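Bin picking: grasp ranking trained on 1,415 attempts

gshemweta
Godfrey Shemweta here, for the Nyaga picking work. We trained the ranker on 1,415 logged grasps and tested it on 100 new ones. Success rose by 7 points over the geometric baseline.

stevia_fan
Same objects in both sets? Then the gain may be memory - I would want a split by object.

binovum_k
Disagree. A split by object answers a different question. Report both.

gshemweta
Split was by attempt. I will rerun it by object. KUKA arm, finger gripper, mixed small parts in a grey bin: 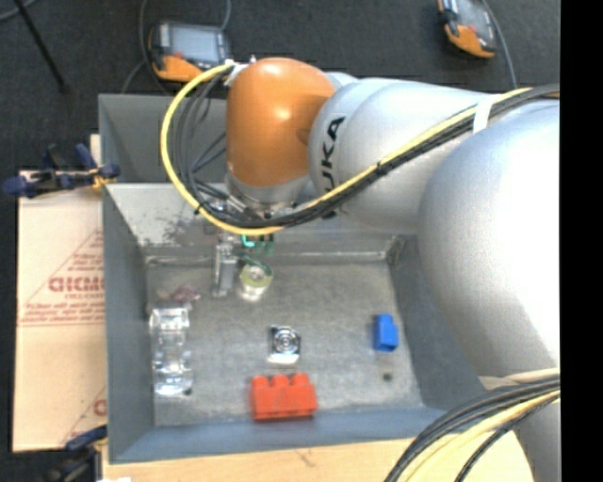

Reply 5
stevia_fan
Clear plastic next to a red block is a hard mix for depth. Please list failures per item.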